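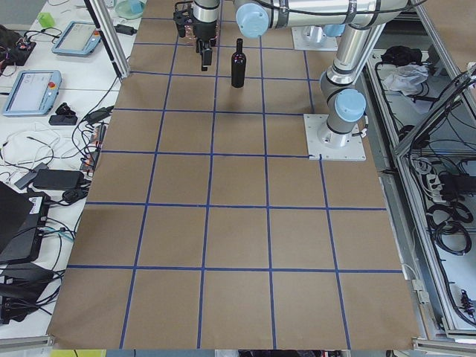 Tue 1 October

Cold-soak leveling, wool vests, Dillik batch. Continued from Rory's page.

Second bath of the Dillik yarn came out of the dye pot a shade redder than the first. Same madder, same alum, same liquor ratio. The only change I can find in the log is the water: Dougal filled from the yard tank and I had been filling from the tap in the scullery. Will test hardness on both before the next bath. Strips are in the drawer under the balance.

Skein weights after drying are close enough to ignore. Total yardage on the cone winder reads 3,012, but the counter skips when the belt slips, so treat that as an upper figure.

Mordant. Held at 185 F for two hours. The hot plate overshoots on the way up and I had to lift the pot off once. Marion wants the controller from the Imrie setup moved over here. Agreed, if the probe lead reaches. If it does not, the lead from the old Wundumeck kettle has the same plug.

Rinse. Three changes of water, last one clear. Exhausted liquor kept in the lidded bucket, marked with the bath number. Please do not tip it out; Kulap wants it for the silk samples.

Light test. Cards from March are down from the south window. The weld yellow has lost most of its depth on the exposed half. Madder is holding. The logwood on iron has gone brown and I would not put it in anything that will be sold. The cards are in the gray box file, exposed half to the left. The Eler sample has no control strip. It was either never cut or has been filed with something else -- check the back of the 2-ply folder.

Rub test on the redder skein: slight transfer on the dry cloth, more on the damp one. Probably under-rinsed at the core where the ties were tight. Retied loosely in figure eights and rinsed again, now hanging. Repeat the rub when dry and write the result here, not on the tag. Tags come off.

Stock. Alum is down to 300 g in the open tub. Cream of tartar fine. Wai-kit has the order form and needs quantities before he sends it. I put down alum and pH strips. Add to it directly.

Open:
Hardness, tank and tap.
Probe lead length.
Eler control strip.
Belt on the winder. Dougal thinks it only needs tension -- I think it is glazed and should be replaced.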